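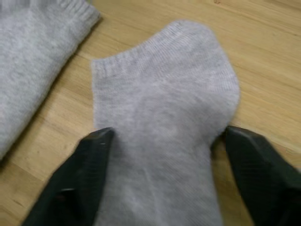 4.2 Choosing when to close

Research > Drolari Project > Paper > Section 4
Print this page | E-mail this page

I'll start with the sock, the task I spent most of my summer on. A sock lying flat on a table gives you very little to grab. The fabric is thin, the outline changes every time you put it down, and once the fingers are on either side of it the camera is so close that the lower part of the cloth goes blurry. Our first version of Drolari closed the gripper at a fixed height, and on socks it mostly scraped the table.

So I split the grasp into two decisions. The first is where to bring the fingertips, and a small network (we call it Zomora) handles that from the wrist view alone. The second is when to close, and for that I trained a separate head that looks at the strip of image between the two tips and puts out a single score. If the score stays over a threshold for 17 control steps in a row, the gripper closes. If it drops, the count starts over and the arm keeps nudging.

I picked the threshold by hand, on the flat cloth episodes only, and then left it alone for the hanging tasks. Kipchumba Kariuki thought this was a terrible idea and told me so more than once! His worry was that on a table, whatever lies between the fingers is either fabric or bare surface, and with a hanging rail there's always something shiny in there, plus a wall and a floor behind it. I'll come back to that.

For the rail tasks we kept the same camera and the same fingers. Figure 4 gives you an idea of what the closing head has to deal with: thin metal right in the gap, another piece hanging just to the right of it, and bright reflections on both. It's a busy strip of pixels.
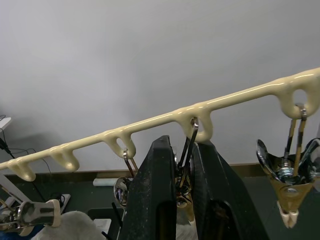
Figure 4. Wrist view with the gripper fingers at a piece hanging from the cream rail.

The training set has 1,000 episodes across both setups, all of them teleoperated. With the shared threshold, the closing head picked an acceptable moment in 70 percent of the held-out rail episodes. I'd hoped for more, but it's well above what the fixed-height version managed, and I hadn't touched a single rail frame while tuning. Kipchumba gets half a point here too: most of the misses were early closes, where a reflection on one piece got scored as if the piece itself had arrived between the tips.

Fabric near the rail makes things harder again. In the view below there's fuzzy blue cloth down at the lower left, under the first two clips, while the clip the fingers are framing sits in the gap with its jaws pointing down. The head only sees the strip between the tips, so it ignores the cloth completely. Zomora sees the whole image, and it's the one that gets pulled sideways by a big patch of color.

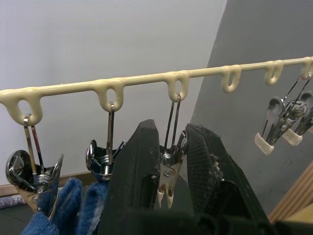
4.3 What I'd change

I'd give Zomora a mask for cloth before anything else. I'd also tune the threshold separately for shiny targets, even though that spoils the nice story of one number for everything. The Sarnine controller lets us swap thresholds per task without retraining, so it's cheap to try, and the full sweep is in Section 5.

Last updated: July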